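Section 4: Packing a snack box from the living room table

If you've come straight here from the cover page, hi, I'm Refugio Serrano, and I wrote this part of the Sandlow home-packing guide. Sections 1 to 3 deal with closets and kitchens. This one is for the box you fill at the last minute, usually at 9 p.m., with whatever snacks and drinks are in the house, so that your kid or your sister or whoever can take it on the train. I pack one of these every March and I still follow my own steps!

Before you start

You need one shoebox, a cloth you don't mind getting crumbs on, and a clear table. I use a low one because I like to sit while I do this. Keep a roll of tape within reach but don't cut any yet.

Step 1. Pull every snack out of the cupboards and put the lot on one side of the table. Don't sort as you go, you'll only do it twice.

Step 2. Set the open box on the other side, label facing you. Leave the space between them free for your hands.

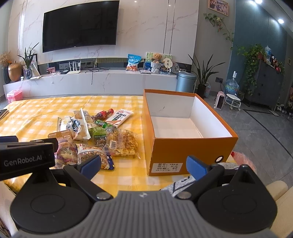
Step 3. Check the box before anything goes in. Push gently on the base with your palm and look along the seams for splits. Shoeboxes make great snack boxes (they're stiff, they stack, and everyone has one), but a lot of them have a round hole low on the front panel, like the one in my orange box, and small candies will find it. A square of paper taped on the inside fixes that. If the size label still says 37 or whatever, leave it on or peel it off, I never bother.

Note: No lid? Carry on. You can close the box with a sheet of wrapping paper in step 9.

Step 4. Pick out the bottles first. Tighten each cap, then turn the bottle upside down over the sink for a slow count of 13. Any bottle that drips stays home.

CAUTION: Glass goes in lying down, along the long side of the box, with a folded dish towel under it. Two glass bottles should never touch each other. I lost a good jacket that way.

Step 5. Now go through the bags and make your pile smaller. Look at the dates. Anything that expires before the trip gets eaten tonight, and yes, that includes by you.

Step 6. Split what's left into crushable and not crushable. Breads, buns, crackers and anything puffy are crushable. Sealed packets of something dense are fine near the bottom. If you aren't sure, press a corner with one finger — you'll know.

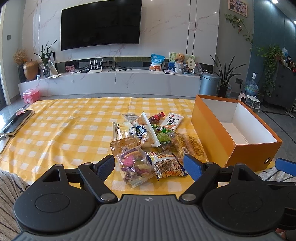

Step 7. Lay the dense packets flat around the bottles so nothing can roll. Fill the corners with the little ones. I like to tip the box a bit at this point and listen. If something slides, tuck another packet in beside it.

Step 8. Breads and buns go on top, in their own bags, with the sealed edges pointing up. Don't squeeze the air out of a factory-sealed bag. That air is doing the cushioning for you.

CAUTION: Stop when the snacks are level with the rim. If you press down to fit one more thing, it'll be the bread that pays for it.

Step 9. Close the box and run tape once around each way. If you're using the Skallus paper tape from the Prendcombe kit, rub it down hard with your thumb, it takes a minute to grab.

Step 10. Weigh it. My limit is 107 ounces for an adult to carry and 79 for a kid. Over that, take out a bottle first.

Step 11. Shake out the cloth and wipe the table. The snacks that didn't make the cut go back in the cupboard, and the list of what you packed goes in the front pocket of the bag with the tickets.

For boxes you're mailing, skip to Section 5, where Rosales tape and double walls come in.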